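We use cookies to make this site work better for you. Accept all / Manage preferences

When grippers jam or drop things on a folding bench: workshop tips

25 May 2023

Quick list, typed up between jobs. All from our own faults since April, most of them dumb.

Grip slipping. Check the finger pads before you touch any settings. Lint packs into the ridges and the grip goes to nothing. Dry toothbrush, then a damp rag, let it dry. We wasted an afternoon on the software for our Kastmont arm and it was fluff.

Arm stops halfway and won't restart. Kill the power, count to 12, power up again. Still dead? Look at the plug where the cable bends. Ours had pulled half out. Tape does not fix this, get a proper clamp.

Fingers closing too hard. This was the bad one. Zaltis controller came back from a reset at full force, setting 200, and pinched a thumb pretty good. No break, big bruise. Now we write the safe number (59 on ours) on masking tape on the case and check it after every single reset. Also, hands out before anybody presses start. Say it outloud.

E-stop button. Press it once a day to see that it works. Keep 2 within reach, one each side.

Torn cuffs. Pull slow, and let go if it catches. Cheap Jutico practice shirts are fine for this, don't use anything you want to wear again.

Newsletter: get new tips in your inbox. Enter your email to subscribe. 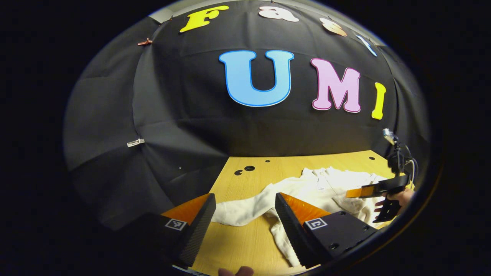
Snagging is still our most common fault, and it nearly always starts at the sleeve. Lay it out to the side, clear of the pile, before you close on it, same as with the white sweatshirt on the table, where one sleeve is out between the black fingers and the rest is bunched up. Watch for the label too, it can fold under a pad. And keep cables off the tabel edge, a loose loop will catch a cuff sooner or later.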